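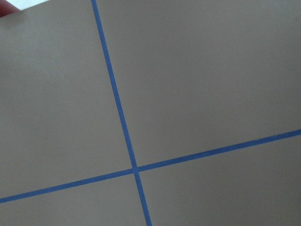

Grolgate Home Cinema Projector, Second Edition

Price: $1180
Brightness: 3000 lumens
Largest recommended picture: 113 inches, measured corner to corner
Fan settings: 8
Availability: shipping from 15th September

We've been fans of the first Grolgate for years, and most of us at the shop have one at home. It was a good, stubborn little projector with one big weakness, which was dark movies. Night battles, ship holds, caves, anybody creeping down a hallway with a candle - it all went to gray soup unless you hung blankets over the windows. The second edition fixes that, and we've been running it most evenings with the biggest, darkest adventure movies we could get our hands on. What a difference!

Black levels are the main story. Delacroix, who make the Grolgate, redesigned the lens and added an iris that closes down when a scene gets dim. You can hear it if you put your ear right up against the case, but from the couch you won't notice a thing. In the old one a starry sky was a pale sheet with dots on it. In this one you get a night sky, and the stars stay sharp out to the corners of the screen.

Color is richer too, especially reds and deep greens. Forests look like forests. There are four picture modes and you'll probably end up living in Film, which leaves skin tones alone and doesn't try to sharpen everything. Bright mode is for a room with the lamps on. Game mode cuts the delay for controllers. The fourth one is called Lively and it's, well, lively. Kids love it for cartoons.

Motion

Older big-screen movies were shot at 24 frames a second and that's how the Grolgate plays them, out of the box, with no smoothing turned on. Thank you, Delacroix! If you do like smoothing for sports, it's under Picture, then Motion, and it remembers your choice for each input. Set it once for the cable box and leave the disc player alone. 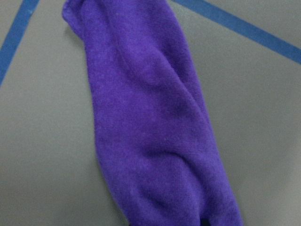 Purple cloth, rolled, on a gray tabletop

Sound

There are two speakers in the case, facing backward. They're fine for a cartoon in a bedroom and a little thin for an orchestra. For a proper movie night, run a cable from the audio jack to whatever you already have, or pair a Bluetooth speaker. Pairing took us a couple of tries with one older speaker, and the trick was to switch the speaker on first. If voices drift out of time with lips, look for Audio Delay in the sound menu and nudge it until it lines up.

The fan deserves its own mention. Eight settings sounds like overkill, and we do leave ours on automatic, but if you're sitting right next to the projector you can drop it to the lowest one for a quiet movie. It will bump itself back up if the inside gets too warm. On the top setting it sounds like a hair dryer in the next room.

Setting up

Put the projector on a steady shelf or table, level with the middle of the screen if you can manage it. Plug it in, hold the power button until the light goes white, and point it at the wall. The focus ring is on the lens and turns by hand. Zoom is the ring behind it. There's automatic squaring for when the projector sits off to one side, and it does a nice job, but moving the whole thing over a few inches always gives a cleaner picture than letting the software bend it.

A white wall is perfectly good. A screen is better. We stock the Fasmont pull-down, which comes in a size that suits this projector and has a black border that makes everything look more like a theater. The Fasmont is sold separately and needs two people to hang.

Demetrius Strickland runs the monthly movie night at our Ultolthorpe store and switched over to the new Grolgate in the spring, when we got our early unit. He's put it through all three parts of a very long fantasy trilogy in a single day, with the extended endings, and it never dimmed or shut off. He did ask us to pass along that the remote is small and likes to hide in couch cushions. It now has a backlight, at least.

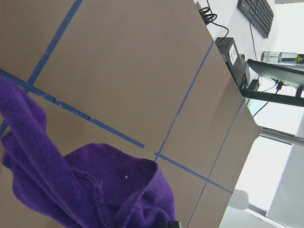
Inputs are all on the back: two HDMI, one USB for movies off a stick, the audio jack and a network port. Wi-Fi is built in as well. The USB port will play most common video files, and it reads subtitle files as long as they have the same name as the movie. The old model couldn't do subtitles from USB at all, and we heard about it from a lot of you who collect foreign swashbucklers (great taste, by the way).

One thing we'd still like to see is a lens cover that stays attached. The one in the box is a loose cap. Keep it somewhere sensible.

In the box

Projector
Lens cap
Remote with batteries
Power cord
HDMI cable
Printed quick guide in English, Spanish and French

Coming from the first edition?

The ceiling mount you already own will fit - same screw holes, same spacing. The lamp won't. The new one uses an LED light source that isn't meant to be swapped at home, and Delacroix covers it under a two-year warranty. Your old remote will turn the new projector on and off but the menu buttons don't do anything.

If you mainly watch bright comedies and the news, your first edition is still a lovely machine and we'd keep it. If you've ever squinted through a sea battle in the fog, come see the new one. We have it running in the back room at Ultolthorpe during opening hours, and you're welcome to bring your own disc.

Software

An update planned for December adds a sleep timer and lets you rename the inputs. It installs over Wi-Fi or from a USB stick.

Returns are accepted within 30 days in the original packaging. Please include the remote.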